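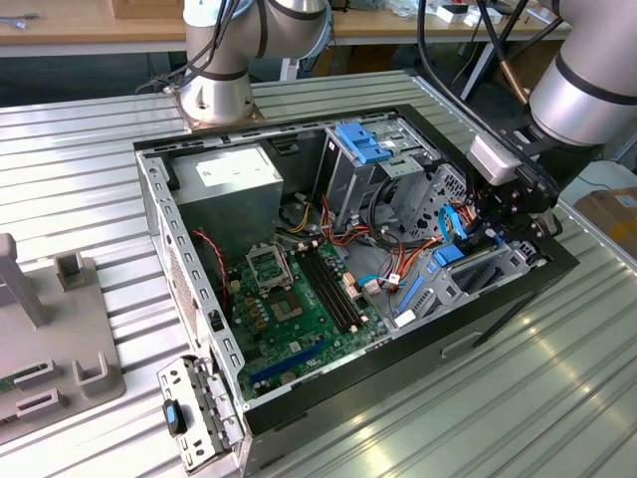 Cable order when stripping an old tower for parts

Posted by Nour Semaan in Desktop Hardware, December 2022

I have an older mid-tower to take apart. The board will be reused, and so will the power supply if it tests within spec. The CPU has been removed and the socket is empty. Two memory slots, one long blue expansion slot, drive bays on the opposite side from the supply. The drive wiring crosses the board, and I would like to know the correct order for disconnecting it. The service sheet I found on Grulov covers a different chassis and starts with the board already out.

The screws are also mixed. Are the drive screws and the case screws interchangeable?

Ronja Sjögren
14 replies marked helpful

Switch off at the wall, remove the power cord, then hold the front power button for ten seconds. Lay the case flat with the open side up. After that:

Drive power and data leads, at the drive end first.
Data leads at the board end.
Fan lead.
Main board power connector. Press the latch fully before pulling, and pull on the housing, never on the wires.
Front panel leads. Write down the position of each one before removing it.
Power supply, four screws at the rear on most cases of this type.
Board screws last.

Close the retention bracket over the empty socket and fit a plastic cover if you have one. If the contacts are in the socket, bent ones are the usual reason a reused board fails to start.

The screws are not interchangeable. 3.5-inch hard drives and most case panels take 6-32. Optical drives and 2.5-inch drives normally take M3. An M3 screw in a 6-32 hole will feel loose, and a 6-32 screw forced into an M3 hole will strip it.

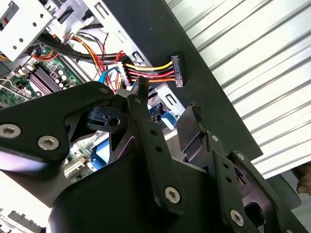 Should the drive cage come out before the board?

Take it out first if it overhangs the edge of the board, and leave it in place if it doesn't. Riveted cages stay where they are in any case.

Osian Jenkins

Just unplug everything, the connectors only fit one way. I did mine in September and had no trouble.

Renato Fuentealba

Keyed connectors cover the power and data leads. The front panel pins are usually not keyed, so the note Ronja mentions is worth making. I label both ends with Nellow tape, numbered in the order of removal.

Test the supply under load before reusing it. A reading taken with nothing connected says little about its condition.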